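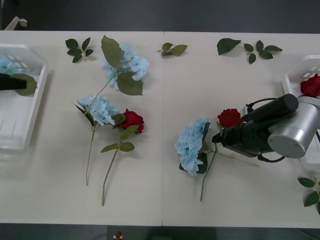

Tudor Rusu 말로는 실패한 에피소드도 버리지 말라고 한다. 지난 글 밑에 댓글로 길게 써 주셨는데 요약하면, 떨어뜨렸다가 다시 집는 장면이 하나도 없는 데이터로 학습시키면 모델이 한 번 떨어뜨린 다음에 뭘 해야 할지 모른다, 지우지 말고 태그만 달아서 따로 모아 둬라, 나중에 섞는 비율은 그때 가서 정해도 된다. 이런 얘기.

맞는 말. 근데 나는 이미 앞부분을 꽤 지웠다. 초반 이틀치 실패는 그냥 휴지통. 백업도 없음. 댓글이 조금만 빨리 달렸어도...

아무튼 중간 기록. 점심 먹기 전에 급하게 쓰는 거라 두서없음 주의.

꽃 작업은 목표가 400 에피소드고 목요일 저녁 기준으로 138개 남겼다. 지운 거 빼고 쓸 수 있는 것만. 생각보다 느리다. Drestgate 쪽에 보낸 일정표에는 지금쯤 절반은 넘었어야 하는데 뭐 일정표는 원래 그런 거니까. 월말까지 밀린다고 메일은 보내 놨고 답은 아직.

작업 내용은 단순하다. 테이블 위에 조화를 흩어 놓고 양쪽 팔로 집어서 바구니에 담는다. 장미는 오른쪽, 수국은 왼쪽. 말로 하면 한 줄인데 조종해 보면 한 줄이 아님. 팔 두 개를 한 사람이 같이 잡고 있으니까 오른손이 장미 줄기 잡으러 내려가는 동안 왼손은 바구니 위에서 멍하니 떠 있게 된다. 나만 그런가 했더니 다들 그런다. 영상 돌려 보면 한쪽 팔이 기다리는 구간이 진짜 많다. 이게 그대로 학습되면 모델도 멍때리는 걸 배우겠지. 일단 가만히 있는 구간 길이는 따로 기록해 두는 중이고, 자를지 말지는 아직 못 정했다.

줄기 얘기를 좀 해야겠다. 꽃송이를 잡으면 편하다. 크고 잘 잡히고 미끄러지지도 않음. 근데 송이를 잡으면 꽃잎이 눌린다. 조화라도 계속 누르면 모양이 죽는데 꽃 모양이 변하면 앞에 찍은 데이터랑 뒤에 찍은 데이터가 달라져 버린다. 그래서 줄기를 잡기로 했는데, 줄기는 가늘고 테이블에 딱 붙어 있어서 그리퍼 끝이 상판을 긁기 직전까지 내려가야 한다. 높이 조금만 틀리면 허공을 집거나 테이블을 민다. 테이블을 밀면 어떻게 되냐. 상판이 두 장을 붙여 놓은 거라 가운데 이음새가 벌어진다. 그러면 그날 영상은 이음새 위치가 조금씩 다 다름. 처음에는 신경 안 썼는데 Rodica Jitaru가 영상 몇 개를 겹쳐서 보내 줬다. 이음새가 춤을 추고 있더라. 그 뒤로 아침마다 상판 맞추고 테이프로 바닥 다리 위치 표시하고 시작한다. 진작 할걸.

그리고 겹친 꽃. 초반에는 꽃을 너무 예쁘게 놨다. 간격 맞춰서, 하나도 안 닿게. 사람이 놓으면 자꾸 그렇게 된다. 의식하지 않으면 진열대가 되어 버림. 그래서 요즘은 일부러 장미 잎이 수국에 걸치게 놓기도 하고 두 송이를 바짝 붙이기도 한다. 장미만 들어 올리고 싶은데 수국이 딸려 올라오는 순간이 제일 싫지만 그게 필요한 데이터라서 참는다.

방향도 문제. 송이는 뒤쪽, 줄기는 앞쪽으로 놓는 배치가 압도적으로 많다. 손이 편한 방향이니까 그렇게 놓는다. 줄기 각도를 좀 틀어 놓은 것도 있긴 한데 뒤집힌 배치는 거의 없다. 학습시키면 분명히 줄기가 앞쪽에 있다고 믿는 모델이 나올 거다. 남은 에피소드는 배치표를 뽑아서 할 생각. 난수로 위치랑 각도를 뽑고 그대로 놓기. 놓는 사람 취향이 안 들어가게. 배치표 스크립트는 오늘 밤에 짠다고 어제도 말했다.

잎. 아 잎.

처음 지시문에는 잎 얘기가 없었다. 장미랑 수국만 담는다고 되어 있고, 꽃에서 떨어진 낱개 잎가지는 그냥 방해물로 뿌려 놓은 거였다. 그런데 누구는 잎도 바구니에 담고 누구는 안 담고. 한 사람이 오전엔 담고 오후엔 안 담은 경우도 있었다(나다). 데이터 확인하다가 발견하고 등에 땀이 났다. 같은 장면에서 정답이 둘이면 모델 입장에선 평균을 내려고 할 텐데, 잎 위에서 반쯤 내려가다가 마는 팔이 나온다. 전에 양말 데이터에서 똑같은 걸 당해 봤다. 그때도 규칙을 늦게 정해서.

결국 규칙을 문서로 적었다. 지금 6개.

장미는 오른쪽, 수국은 왼쪽 바구니.
줄기를 잡는다. 송이 잡기는 줄기가 가려졌을 때만.
꽃을 먼저 다 담고 잎은 그다음, 왼쪽 바구니. 꽃이 남았는데 잎부터 잡으면 그 에피소드는 태그.
떨어뜨리면 멈추지 말고 이어서 다시 집는다.
손을 바꿔 집지 않는다. 팔에서 팔로 건네기는 별도 작업으로 나중에.
1440프레임 넘어가면 중단하고 시간초과 태그.

네 번째가 Tudor Rusu 댓글 보고 바꾼 부분이다. 전에는 떨어뜨리면 바로 정지하고 처음부터였다. 바꾸고 나니까 하는 사람도 마음이 편하다고 한다. 긴장해서 손이 굳는 게 줄었음. 데이터 품질 때문에 바꾼 건데 덤으로 속도가 좀 나왔다.

마지막 규칙은 아직 논쟁 중. Rodica Jitaru는 상한이 너무 빡빡하다고, 서두르다 보니 동작이 거칠어진다고 한다. 영상 보면 뒤로 갈수록 팔이 급해지긴 한다. 마지막 장미는 거의 던져 넣는 수준. 그렇다고 상한을 풀면 한없이 신중한 에피소드가 나온다. 그리퍼를 꽃 위에 대 놓고 각도만 계속 고치는 그런 거. 둘 다 배우면 안 되는 동작이라 고민이다. 꽃 수를 줄이는 게 답일지도 모르겠다. 한 판에 꽃을 덜 놓으면 시간도 남고 서두를 일도 없고. 대신 겹치는 장면이 줄어드는데... 하.

지시 문장 다는 것도 밀려 있다. 에피소드마다 자연어 설명을 붙여야 되는데 처음엔 전부 "꽃을 바구니에 정리해라" 한 문장이었다. Purnmont에 넣어서 작은 모델을 한번 돌려 봤는데 문장을 뭘로 바꿔도 똑같이 움직인다. 당연하지. 문장이 하나뿐이었으니 읽을 이유가 없다. 그래서 지금은 동작 단위로 끊어서 "오른팔로 빨간 장미 줄기를 잡는다" "왼쪽 바구니에 수국을 놓는다" 이런 식으로 다시 달고 있음. 구간 시작을 어디로 볼지도 사람마다 다르다. 팔이 움직이기 시작할 때냐, 꽃 쪽으로 방향을 틀 때냐. 나는 전자로 통일했는데 Lazăr 데이터셋은 후자로 되어 있어서 나중에 합칠 때 또 고생할 예정. 미래의 나에게 미안하다.

조명은 그나마 괜찮다. 상판이 흰색이라 오후에 해가 들어오면 좀 날아가는데 커튼 치고 한다. 바구니도 흰색이라 상판이랑 경계가 흐릿하게 나오는 게 걸리긴 한다. 색 있는 바구니로 바꿔 볼까 했지만 이제 와서 바꾸면 앞에 찍은 거랑 안 맞으니까 이번 판은 끝까지 흰색으로 가고, 다음 판에서 색을 섞는다. 꽃도 마찬가지. 장미가 죄다 빨강이고 수국은 죄다 연한 파랑이라 모델이 모양을 보는지 색만 보는지 구별이 안 된다. 노란 장미나 파란 장미를 섞어야 알 수 있을 텐데, 파란 장미 좋지 않나. 색만 보는 모델이면 바로 왼쪽 바구니로 갈 테니까. 평가용으로만 몇 송이 주문해 놓음. 몇일 걸린다고 함.

Stadberg에서 발표 신청하라는 메일도 왔는데 보여 줄 게 아직 없다. 12월까지 뭐가 나오면 그때 생각.

댓글에 다른 질문도 있었다. 조종하는 사람은 몇 명이 좋으냐고. 내 경험으로는 한 명보다는 여럿, 그런데 규칙 문서가 있은 다음에 여럿. 순서를 반대로 했다가 지금 이 고생이다. 사람마다 접근 각도가 다른 건 좋은 다양성인데 잎을 담냐 마냐는 그냥 불일치다. 처음에 그 둘을 구분 안 하고 다 다양성이라고 우겼음.

실패 태그는 어제부터 제대로 됬다. 떨어뜨림, 딸려옴, 허공, 시간초과 이렇게만 나눴고 더 쪼개자는 의견은 일단 보류. 태그 많아지면 다는 사람이 대충 단다.

오후에는 남은 것 좀 더 찍고, 저녁에 배치표 스크립트. 오늘은 진짜로. 파란 장미 오면 또 씀.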